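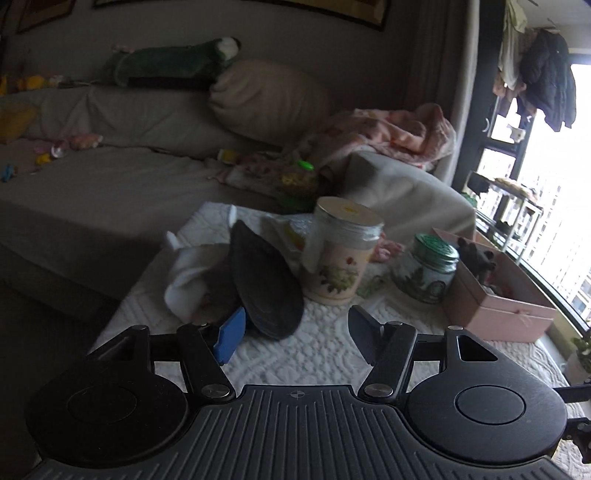 3.2 Composição da amostra e registro dos têxteis

Os domicílios foram recrutados em dois bairros, Polano e Drunholm, por meio de cartas entregues nas caixas de correio. Das 500 cartas distribuídas, 51 resultaram em resposta e 14 domicílios completaram o inventário. Um deles foi excluído da análise de lavagem por usar exclusivamente lavanderia comercial, de modo que os valores da seção 3.3 se referem a 13 domicílios.

O inventário abrangeu todas as peças têxteis da sala de estar e da cozinha que não fossem vestuário: toalhas e panos de mesa, capas de almofada, mantas, cortinas, tapetes e panos de prato. Para cada peça registraram-se a fibra declarada na etiqueta, quando havia etiqueta, o modo de aquisição (compra, presente, herança ou confecção própria) e a data aproximada da última lavagem segundo o morador. As peças sem etiqueta foram classificadas como de fibra não identificada, sem teste de combustão.

As coberturas de mesa exigiram uma distinção adicional. Belhaj e Saber, no estudo anterior em Stenthorpe, tratavam como toalha qualquer tecido colocado sobre a mesa. Nas entrevistas, porém, os moradores separavam a toalha de refeição, posta e retirada no mesmo dia, da cobertura permanente, que fica sobre o tampo durante semanas e recebe correspondência, trabalhos escolares e costura. Adotou-se essa separação. Um tecido branco acolchoado sobre a mesa, em sala com sofá e janela, aparece na Figura 2. O código atribuído a cada cobertura dependeu da resposta do morador e não do aspecto do tecido, já que peças acolchoadas foram citadas nas duas categorias.

Figura 2. Mesa com cobertura de tecido branco acolchoado; ao fundo, sofá em tom cinza-bege.

A codificação foi feita separadamente por dois avaliadores (S. Bošković e P. Amarasinghe). As divergências concentraram-se nas mantas de sofá, que alguns moradores descreveram ora como proteção do estofado, ora como agasalho. Nesses casos prevaleceu o uso mencionado primeiro na entrevista.

O intervalo entre lavagens foi obtido por relato e está sujeito a erro de memória, sobretudo nas cortinas. Quando o morador não soube indicar sequer o mês, o campo ficou em branco e a peça foi mantida apenas na contagem geral. Não se pediu comprovação do relato nem se avaliou o estado de limpeza das peças, por decisão tomada após a visita-piloto ao conjunto Abou Zeid, em que a inspeção causou desconforto aos participantes.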